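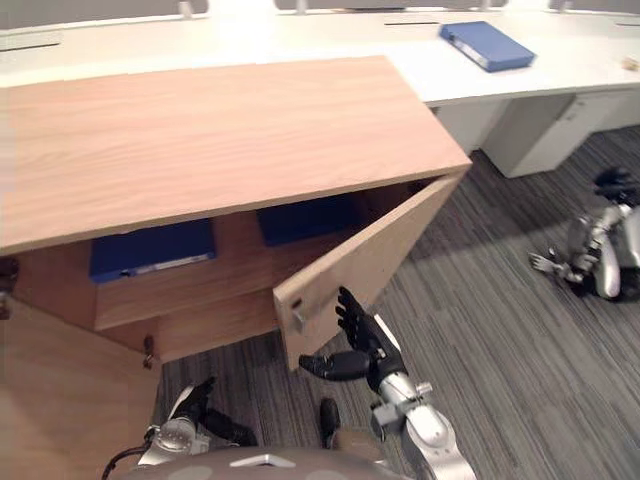 Paperwork weekend at last. I have put off sorting the Fillau files since January, and most of them had ended up wherever there was a flat surface. I started with the low cabinet in the back room, the light wood one with the shelf across the middle. The two dark blue binders are staying on that shelf, and the older tax papers are moving to the hall closet. I threw out 20 expired warranties and every Zunus catalog I could find.

Next is the Wolde folder, which has 661 pages and no order to it. I bought 3 packs of dividers and will probably need more.

Posted 1/10/20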